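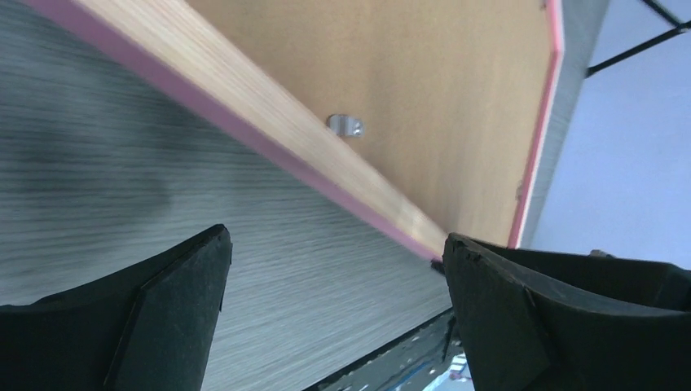
Wurlow Hay Fever Diaries, version 2

README and data card
Last updated 27 July 2025

Welcome, and thank you for taking an interest in a rather homely little collection. The Wurlow Hay Fever Diaries are daily symptom records kept by adults with seasonal allergies over one grass pollen season, together with a pollen reading for each day and a few background details about each person who wrote. We put them together to study how well people remember a bad week of sneezing once it has passed, and then found that colleagues kept asking for the files for reasons of their own, so we've tidied them up and written down everything we wish we had written down the first time.

Please do read the section on missing values before you load anything. It is short, and it will save you an afternoon.

What is in the folder

diaries.csv is the main file. It has one row per person per day.

people.csv has one row per person, with age band, sex, years since hay fever was first noticed, and whether the person had ever been told by a doctor that they have asthma.

pollen.csv has one row per day per site, with the daily grass pollen reading and a flag for days when the sampler was out of service.

recall.csv holds the answers to the questionnaire sent out once the season was over, in which people were asked to look back and tell us how they thought it had gone.

codes.txt explains every column and every code in plain words. If this README and codes.txt ever disagree, trust codes.txt, and please write to us so that we can mend whichever one is wrong.

Who kept the diaries

There are 90 people in the collection. All were adults when they signed up, and all described themselves as having hay fever that bothered them in the grass season. They were recruited through posters and leaflets at two walk-in allergy clinics, Hagedorn and Fulgate, and a good many heard of the study from a friend or relative who was already taking part. We didn't ask anyone to prove their allergy before joining. Those who had a skin prick test or a blood test on file were invited to share the result, and where they agreed it appears in people.csv under the column test_result. Where they didn't, or where no test had ever been done, the column says "none" and we have left the matter there.

This means you are looking at people who say they have hay fever, and most of them surely do, but a few may have had a year-round allergy to dust mites or pets, or a blocked nose with some other cause altogether. If your work depends on a confirmed grass allergy, keep only the rows with a positive result. You'll have a smaller group, though a cleaner one.

What they wrote down

Each evening, people were asked to score the day for sneezing, runny nose, blocked nose, itchy eyes and chest tightness. Every score runs from 0 to 4, where 0 means the symptom wasn't there at all and 4 means it was bad enough to spoil the day. The steps in between are described in codes.txt with exactly the wording that was printed in the diary, because we know from experience how much a single word can nudge an answer up or down.

They also ticked whether they had taken an antihistamine tablet, a nasal steroid spray, eye drops or an inhaler. There was a box for anything else, and a line for free notes. The free notes have been left out of this release. People were wonderfully open in them, and we couldn't find a way of sharing them that kept everyone's privacy safe and still left something worth reading.

Finally, there was a question about time spent outdoors. It was added at the suggestion of the clinic staff, and we are very glad of it, as it turned out to be one of the columns people ask about most. The choices are hardly any, part of the day, and most of the day.

How the diaries were turned into data

The diaries were kept on paper. We did think hard about using a phone app, and we may well do so another year, but the people we spoke to beforehand liked the idea of a booklet they could leave beside the kettle or the toothbrush. Finished booklets were handed in at whichever clinic was closer, or mailed to us in a prepaid envelope. 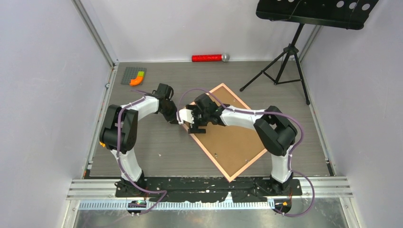

Every booklet was then typed in twice, by different people, using an entry program called Jesisetti that was written in our own office for exactly this sort of job. Jesisetti compares the two typed copies and stops at each place where they differ. Somebody then goes back to the paper and settles it. Where the handwriting couldn't be read by anyone, the value was set to missing, and the column entry_flag on that row says "unclear". We have never guessed at a score, even when the days on either side made the answer seem obvious.

Dates caused the most trouble. Some people skipped a page and then carried on, so that everything after it was a day out. We only corrected these when the writer had left some clear clue, such as a note in the margin, and every corrected row is marked "shifted" in the same entry_flag column. If you are matching symptoms against pollen day by day, you may wish to run your work with those rows and again without them.

Missing values

The score columns use 255 to mean missing. This is a leftover from the way Jesisetti stores small numbers, and we know it isn't lovely. We thought about changing it for this version and decided against it, as several people have scripts that depend on it. So please, before you take a single average, turn every 255 in the score columns into whatever your own software uses for a blank. If your mean sneezing score comes out higher than 4, you'll know what has happened.

A missing score and a score of 0 are quite different things. A 0 was written by the person. A missing value means the box was left empty, the page was lost, or the writing was unreadable. We suspect that some people left boxes empty on good days because they felt there was nothing to report, and we have seen hints of this in the way gaps gather in cooler, wetter stretches. We can't prove it for any one person, so we haven't filled anything in.

Medicine columns use yes, no and blank. Treat blank with the same care.

The pollen readings

Each clinic had a sampler on its roof. Pollen readings are given as grains per cubic meter of air, averaged over the day. A roof is a fine place for a sampler and a poor stand-in for somebody's nose, and a person who spent the day mowing a meadow will have breathed in a great deal more than the reading suggests. Each diary keeper is linked to the closer of the two sites, and we don't give home addresses or postal codes of any kind.

The Fulgate sampler was out of service for a stretch in August. Those days are flagged in pollen.csv and the readings are blank. We looked into borrowing the Hagedorn figures to fill the gap, and the two sites do tend to rise and fall together, but Hagedorn sits lower and closer to pasture, and its highest days are higher. You're welcome to make that choice yourself if it suits your question. We would only ask that you say so when you write it up.

Questions we are often asked
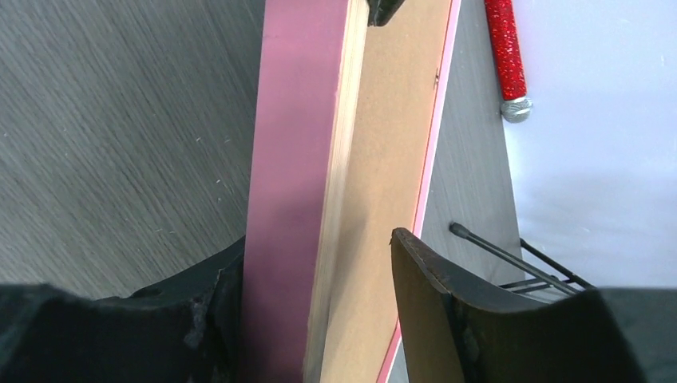
Can the diaries be used to compare one hay fever medicine with another?

We would advise against it. People chose their own medicines, and they tended to reach for more of them when they felt worse, so a day with tablets and a spray will often look like a bad day even if both were helping. The diaries also don't record doses or the time of day anything was taken. A proper trial, where treatment is assigned by chance, is the right place to look for that answer.

Why are chest scores kept separate from the others?

Chest tightness in the pollen season may point to asthma, and adding it to a nose and eye total can hide it. Most of our own tables use a total of the nose and eye scores and show the chest beside it. The files contain no ready-made totals, so you can build whichever one you need.

Is there a version split by week?

There was one in the first release and it caused no end of muddle over which day the week began. We dropped it. A few lines of code will make your own from diaries.csv.

Changes since the first release

The outdoor time column, which had been left out by mistake, is now included. Age has been replaced by age band. The "shifted" mark is new, and so is recall.csv, which had to wait until the last questionnaires were in and checked. Row order has changed too, so please join files on person_id and date and never by position.

Privacy and fair use

Everyone in the collection gave written consent for their records to be shared in this form. Person numbers were drawn at random and carry no meaning. We ask that you make no attempt to work out who anyone is, and that you pass the files on only with this README alongside them.

You may use the diaries freely for research and teaching. Please don't use them to give advice to any individual about their own allergy or treatment. Anyone with a tight chest or trouble breathing in pollen season should be talking to a doctor or pharmacist.

Citing and getting in touch

Please cite the collection as Wurlow Hay Fever Diaries, version 2, and mention any rows you left out. Corrections are very welcome, however small. Send us the person number, the date and the column, and we'll go back to the booklet and look.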